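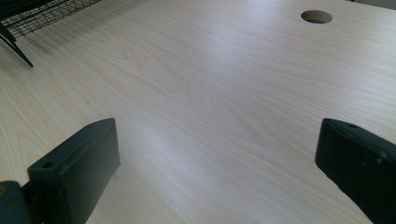 Spelling tests and what they leave out

For several years I gave a spelling test at the end of each week, entered the marks in Pondora and drew the usual graph at the end of term. The graph went up. The writing books did not agree with the graph. A child could score full marks on "because", "people" and "friend" before break and produce "becuase", "poeple" and "freind" in a story before lunch.

This term I ran a different sort of record with my Primary 4 class, and this post sets out the method, the codes, what came out and where I think it is weak. It is long and has no printable at the end, although the coding sheet could be copied out from the section below.

What was recorded

I took words from independent writing only. That means stories, letters, science write-ups and the reading journal. Copied text was left out, as was anything written with a word mat in reach. The words had to come from the Haldane lists the class had already been taught, which gave a fixed set to look for and stopped me from marking down a child for an ambitious attempt at "catastrophe".

Each time a list word appeared in a piece of writing, it was entered once as an attempt, correct or not. If the same child used the same word again in the same piece, the second use was ignored. Without that rule one story about a friend and another friend would have filled half a page.

Over 10 weeks this gave 2,656 attempts, of which 657 were errors. That is just under a quarter. Over the same period the class average on the weekly test would have led anyone to expect a far lower figure.

The codes

I started with a long set of codes taken from a course handout and dropped most of them by the third week. Too many errors fitted two or three codes at once, and I was deciding differently in the evening from how I had decided in the afternoon. The set I ended up with is as follows.

P — the spelling is a fair match for the sounds but uses the wrong letters for at least one of them ("sed" for "said", "wos" for "was").

O — all the right letters are there, in the wrong order ("freind", "gril").

M — a sound in the word has no letter at all ("wet" for "went").

E — the error is at the join between the base word and an ending ("hopeing", "stoped", "cryed").

H — the child has written a different real word that sounds the same ("there" for "their").

X — none of the above, or I could not read it.

Where two codes applied, the one higher in the list was used, except that E always beat P. I made this exception because nearly every ending error is also a fair match for the sounds, and without it the E column would have been almost empty.

"Their" was a nuisance throughout. "Thier" is O, "there" is H and "ther" is P under my rules, and all of them were common. I considered giving that word a column to itself and decided against it.

What came out

P was the largest group, as expected. E was second, and that I had not expected, as the ending rules had been taught in the first block and tested well. Looking back at the tests, the reason is fairly plain. When the list for the week is ten words that all double the consonant before -ing, the child only has to double every consonant. The test checks whether the rule can be applied when the child has already been told to apply it. It does not check whether the child can tell which rule is wanted, and in a story that is most of the work.

O was smaller than I would have guessed from memory. I suspect these errors stick in a teacher's mind because they look odd on the page. "Freind" jumps out. "Stoped" does not.

M was concentrated in very few children, and in those children it was frequent. This is the most useful single thing the record gave me. Those children do not need the Haldane list for this block. They need to go back to hearing and writing each sound in a blend, especially the n in "went" and "hand", and they have now been moved to a separate short session before maths.

H was almost entirely "there", "their", "to" and "too".

X was mostly handwriting.

Changes to the weekly routine

The list has gone from one pattern a week to mixed patterns over two weeks. The first set of lessons teaches one pattern. The second sets it against the patterns it gets confused with, so doubling sits beside dropping the e, and the children sort base words by what happens to them before anyone writes an ending. Sorting takes longer than copying out and produces nothing for the jotter, and I have had to make my peace with that.

The test has become a dictation. Two or three sentences are read aloud, with the target words scattered through them along with words from earlier blocks. Only the target words and the earlier words are marked. The children are not told which they are, though some work it out quickly. A typical one from last month: "Sam was hoping to go running but it started raining and he stopped at the shop." It is dull, but "hoping", "running", "raining" and "stopped" each need a different decision or a check that no change is needed, and "was" is there as an old word.

Marks from the dictation are lower than marks from the test were. I wrote a short note home about this in October to head off the obvious question, with one example of the old format and one of the new. The replies were mostly about reading books.

The third change is to proofreading. After a piece of writing, each child gets a code letter in the margin beside the line with the error, and nothing under the word itself. They find it. If the letter is E, they know to look at the ends of words. The children picked up P, O and E without trouble. M took some explaining. I don't use H in the margin at all and just write the two words out with a question mark. 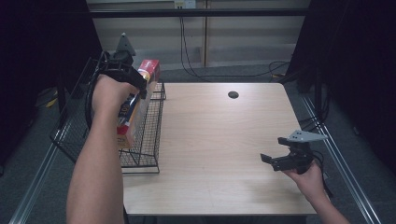
Alistair Gillies, after reading a draft of this, objected that leaving out words written with a mat in reach biases the whole record, as the children who use mats most are the ones who spell least well, so a good many of their likely errors never get counted. He also asked why a mat should be treated differently from a display on the wall, which every child can see.

Both points are fair. On the first, the true error rate for weaker spellers is probably higher than I recorded. I could have logged mat use as a separate column, and next time I will. On the second I have no good defence. The wall display was up for the whole period and I made no allowance for it. My only evidence that it had little effect is that "because" was on it in large letters, and "because" produced more errors than any other word on the list.

Other weaknesses

I was the only person coding. Flora Cruickshank recoded a sample of pages for me and we agreed on most of it, with nearly all the differences falling between P and M. The trouble is accent. "Wet" for "went" is clear enough, but whether a child who writes "libry" for "library" has left out a sound depends on how that child says it, and several of mine say "libry". I now code by the child's own speech where I know it. A stranger could not repeat that from the page.

The count treats all words alike. A child who writes "said" wrongly is going to do so many times a week for years, and a child who writes "island" wrongly may get by. Some kind of weighting for how common the word is would be sensible. I have tried one in a spreadsheet and did not trust the result enough to put it here.

It also rewards playing safe. A child who avoids "their" altogether never gets it wrong. I noticed one or two doing this near the end, writing "the dog that they had" for "their dog". It may be chance.

Finally, time. Coding took most of my marking allowance in the first fortnight. It got quicker once the code set shrank, and quicker again when I stopped entering each attempt straight into Pondora, where every entry needs its own drop-down, and kept a paper tally per child to type up at the end of the week. I would not do it for a full year. A block in autumn and a shorter one after Easter seems about right, with the dictation running in between.

Next block starts with plurals, y to ies first, then f to ves. I have not yet decided what to do with "roofs".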